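Gustus new wrap menu -- anyone tried it?

crispylad80
Went Gustus at lunch for the new wraps. Chicken one is decent, sauce a bit sweet. Small though. Gone in four bites.

Nanel
Small?? Mine was massive. Which branch

crispylad80
The one by the station. Always stingy there tbh

engelhardt_18
Sauce is the same as the old burger sauce, just renamed. Had it in May, exact same taste. Not paying extra for that.

Nanel
It isnt the same. Old one had mustard in. This is more smoky -- and the chips are better now too

engelhardt_18
Chips are worse. Soggy both times I went.

cilari
Depends when you go. After 12 they're doing fresh ones constantly, before that you get whatever's been sat there. Had the veggie wrap Saturdays-crowd style, queue out the door, still hot when I got it home.
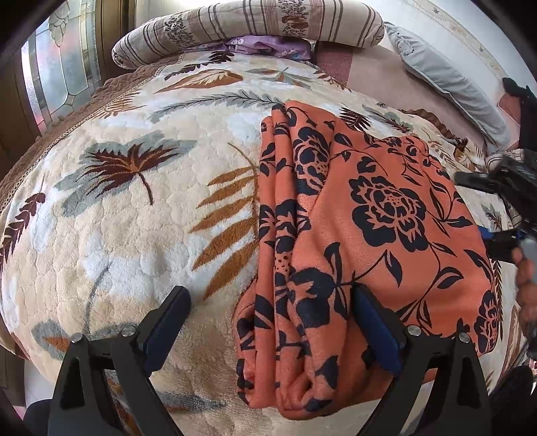 Bean filling was nice, bit heavy on the onion. Woudl get it again but not with the slaw, slaw is just wet cabbage.

crispylad80
Agree on slaw. Is the app offer still on?

cilari
Yes, 80p off any wrap. Ends soon I think

engelhardt_18
Still too dear. Kebab shop next door does double the size

Nanel
go there then lol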